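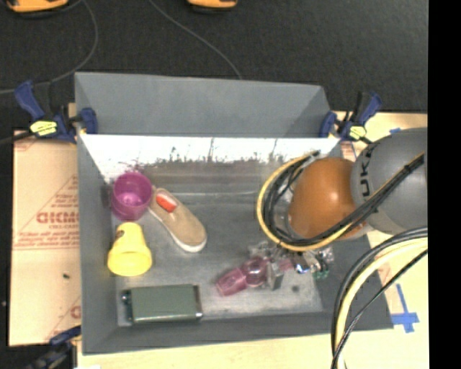
Fotografía: archivo Grarnance.

Buscar en el manual

Capítulo 4. Clasificación de los plásticos de uso doméstico

Hamisi Rweyemamu
20 de julio

4.1. Termoplásticos y termoestables

Los polímeros presentes en los enseres domésticos se dividen en dos grupos según su respuesta al calor. Los termoplásticos, de cadenas lineales o ramificadas, reblandecen al calentarse y admiten un nuevo moldeo. Los termoestables forman redes entrecruzadas y se degradan sin llegar a fundir.

Los vasos, cubos y recipientes de color suelen fabricarse por inyección. El pigmento se incorpora a la granza en forma de concentrado, en proporción cercana al 2 % en masa, y apenas modifica la densidad de la pieza.

El inventario de Ernley, que se empleará en los ejercicios, comprende 2237 objetos. De ellos, 92 quedaron sin asignar tras el ensayo de flotación y se sometieron a espectroscopia infrarroja. El ensayo se realiza en agua a 20 °C, con probetas de unos 15 mm de lado. El polietileno y el polipropileno sin carga flotan; el poliestireno compacto y el PET se hunden.

El apartado 4.2 expone el procedimiento de Leinonen para muestras con cargas minerales.

Última actualización: agosto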